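3.2 Simulated kitchen task

The student project ran over two terms of the Pranel robotics course. Six students worked in pairs, and each pair wrote one control policy for the Clastatar task set. All policies were trained and tested in simulation, using a Franka arm with a parallel gripper. We logged 1934 episodes in total.

Object positions were changed at the start of each episode. Several items on the counter had no part in the task – they were there to test whether a policy would reach for the wrong thing. Figure 2 shows a grasp on the target container.
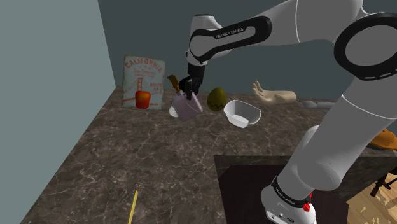

Figure 2. Gripper closed on the rim of the lavender container, with other objects along the back of the counter.

Episodes that ran past the time limit were scored as failures.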